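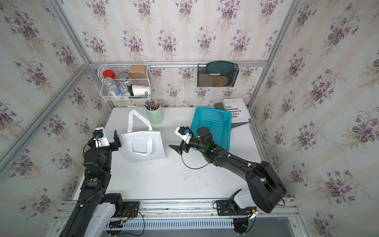

White paper bag on the table

Ticket 574, Stuvora race cards. Opened by Anju Pandey.

Going for the 520 yard handicap still reads Firm after rain at Silley. Support blames my cache. I doubt it.

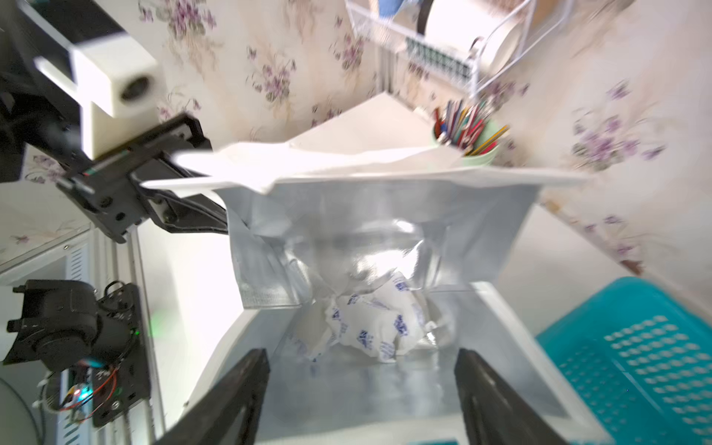
Cleared it anyway. Still Firm, and Pastness is still shown as a runner when he was scratched at breakfast. 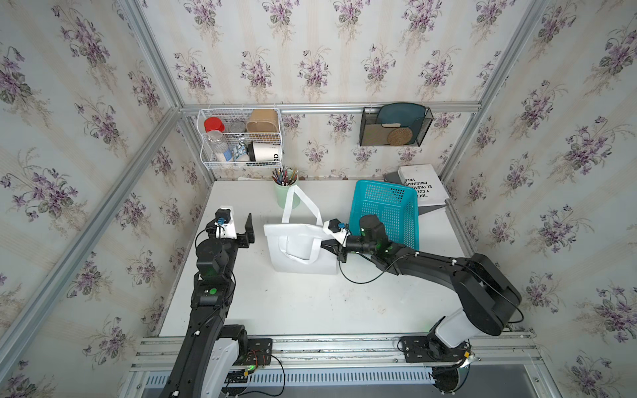

Does the card refresh by itself?
Supposedly every 50 seconds.

Jerome Layug says fixed. I've heard that before.
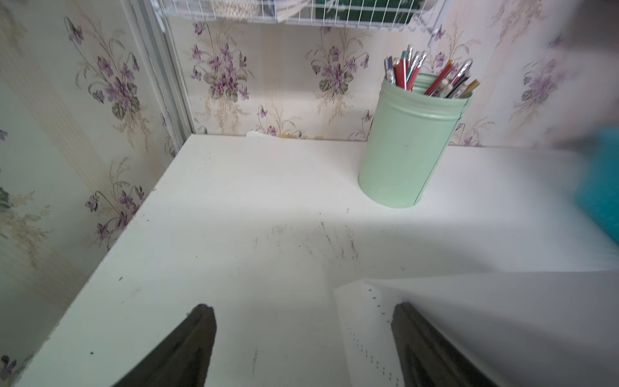 Photo: Kaiwen Ding

Reloaded. Pastness gone, going unchanged. Leave this open.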